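Fivura Football Forum > List Management > Trade period: pick swap with Plikby

backpocket_1831
So the club has confirmed it. We give up our second-rounder this year and a future third, and get back Plikby's pick 11. On paper that's a good result for a side that finished where we did. My worry is that it leaves us nothing until the fourth round, and we have three players out of contract who play the same position.

Has anyone heard whether they intend to use 11 or package it up again?

tallforward
They'll use it. The recruiting manager said on the club podcast that they rate the top end of this draft and don't rate much after it. If you believe that, giving up the second-rounder costs you very little.

I'd be taking the best key defender available. We played a 188 cm bloke at full back for half the season and got beaten in the air every week.

backpocket_1831
He said the same thing about the draft two years ago and we ended up with a small forward who has played 4 games.

tallforward
That kid did his hamstring twice. Hardly the recruiting team's fault.

Pindik Ender
The second hamstring was, in my view. He was rushed back to play in the reserves final. I was at that game and he was moving badly in the warm-up.

On the topic, I don't like the trade. Future thirds look like nothing when you hand them over, and then next November you're sitting there with no points to match a bid on an academy player. We have two academy kids eligible next year and one of them made the state squad. If he gets bid on in the first round we are going to be scrambling.

wingman_tym
You can still trade for points during the year, or go into deficit. Every club does it.

Pindik Ender
Deficit comes off the following year's picks. You pay for it either way, you just pay later.

wingman_tym
Yes, and I'd take that for a first-round talent. What's the other option, sit on a future third and hope it turns into something? Look up how many third-round picks from the last few drafts are still on a list.

oldgrandstand
Long-time reader, don't post much. I think people are missing the other half of this, which is the list spots. If we take 11 and the late one, and upgrade the rookie ruckman as promised, there is one senior spot left. Three out-of-contract half-backs into one spot doesn't go. Two of them are finished at the club and I'd say their managers know it already.

backpocket_1831
That's what I was getting at in the first post. I would keep the oldest of the three on a one-year deal. He is the only one who talks on the field and the backline was all over the place when he was out.

tallforward
No. He's lost a yard and he was slow to begin with. Give the spot to the left-footer.

oldgrandstand
The left-footer turns it over. Go back and watch the last quarter at Tymoshchuk Oval, he kicked it straight to them from the kick-in twice.

tallforward
Everyone turned it over that day. It was blowing a gale to the scoreboard end.

wingman_tym
I'd let all three go and use the spot in the preseason supplemental period. There is always a mature player in the state league who can do the job on minimum money, and you get to see him train first.

Pindik Ender
That works if we get the right one. The last time we did it we picked a midfielder when we needed a defender.

backpocket_1831
Fair call. For what it's worth, my preference at 11 is still a defender, but I wouldn't be upset with an inside mid if one of the top group slides. We lost the clearance count most weeks and the backline was under siege partly for that reason. I'd want at least one of the out-of-contract players kept as cover, on one year, with the decision made before the draft so they know where they stand.

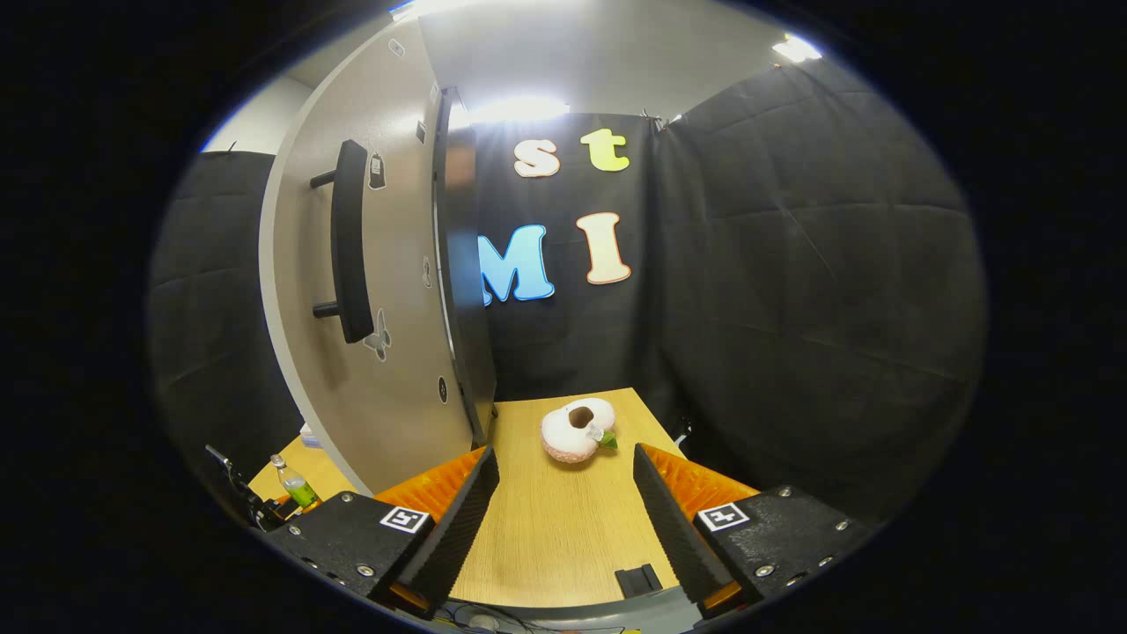

The club has to lodge its first list before then anyway, so we should find out on at least one of them soon. I'll update the first post when it comes through.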